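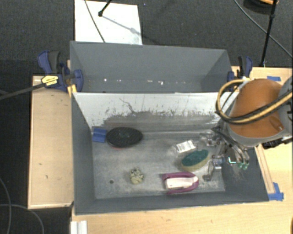 **Will residents of Zoltdale need to sort their recycling differently under the new collection schedule?**

Sorting rules stay the same. Paper and cardboard continue to go in one cart, and glass, cans and plastic bottles in the other. Only the collection days and the drop-off hours are changing.

## Zoltdale moves to every-other-week recycling pickup

December 2025

The Town of Zoltdale has approved a new recycling schedule that will take effect at the start of the new year. Under the plan, curbside recycling will be collected every other week in all neighborhoods, replacing the mix of weekly and monthly routes that has been in place since the town merged its two collection districts. Household trash will still be collected weekly.

The change applies to 3,406 households. Of these, 686 are on the former monthly routes, mostly along Quartey Road and in the streets north of the rail line, and will see more frequent service than before. Residents on the former weekly routes may request a larger cart at no charge. Requests can be made by telephone or at the service counter in Town Hall, and carts will be delivered in the order in which requests are received.

"The two systems were never designed to work side by side," said Simone Andrade, director of public works. "Crews were passing through the same intersections on different days, and residents on opposite sides of one street were following different calendars. A single schedule is easier to run and easier to remember."

The town tested the arrangement in the Jikimum neighborhood beginning in July. According to the department's report to the Town Council, the number of missed pickups fell during the test, while complaints about full carts rose in the first month and then leveled off. The larger cart option was added in response to those complaints.

Collection will continue to be handled by Gorkix, the contractor that has served the town under its current agreement. The agreement has been amended to reflect the new routes – the base fee is unchanged – and requires the company to return for any missed cart by the end of the next working day.

Hours at the drop-off center on Quartey Road will also be extended. The center will remain open until 7 p.m. on weekdays and will accept flattened moving boxes, scrap metal and small household batteries. Batteries should be handed to the attendant and should not be placed in curbside carts. Paint, motor oil and tires are not accepted at this location.

Valdir Marinho, who oversees collection routes for the department, said that printed calendars are being mailed to every address. An additional 2,000 copies will be available at Town Hall, the public library and the drop-off center. Apartment buildings with more than 15 units use shared containers and will receive separate notices through their property managers.

Carts should be at the curb by 6:30 a.m. on the day of collection, with the lid closed and the handle facing the house. When a collection falls on a town holiday, pickup will take place on the following day.

Residents who have not received a calendar by the end of the month should contact the Department of Public Works.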